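12/11/19 Loan calculator, payment rounding

Reran the Drostport auto loan batch against the new Jernar amortization module. 1123 test loans, terms up to 90 months. 518 still close with a final payment that is off by a cent or more. Rate table is unchanged from February.
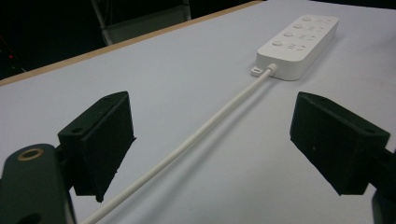 Verna Crenshaw replied that the old module rounded interest before adding fees, and that the test set was built on those figures. Checked the code, she is right. Switched the rounding order and started the batch again.

Mismatches down to 2. Both have a first payment date past the 30th. Day count looks wrong for short months.

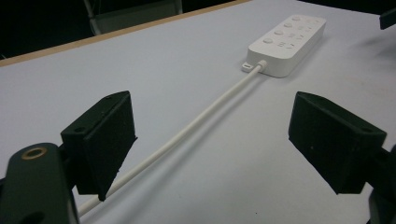

Should the odd days go into the first payment or the last, Baptiste asked in the margin of the printout. The loan contract says first. The module puts them in the last. Logged as a defect.

Trade-in credit not tested yet. Credit union members with a negative trade-in balance need their own set.

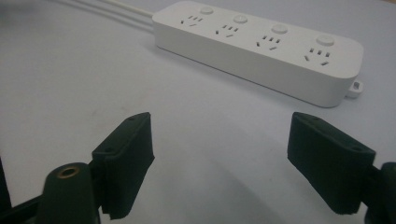 OPEN ITEMS

Day count fix, then full batch. Compare APR to three decimals. Ask Lallau for the refinance file, the copy on the share has no fee column. 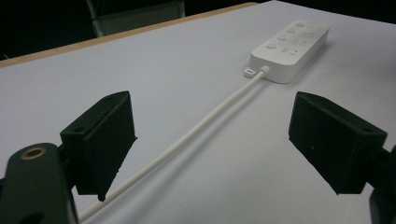
Entered by V. Crenshaw

Fee column received, loaded under refi_b. Not run. Day count patch is in the test branch only, do not merge before the APR check.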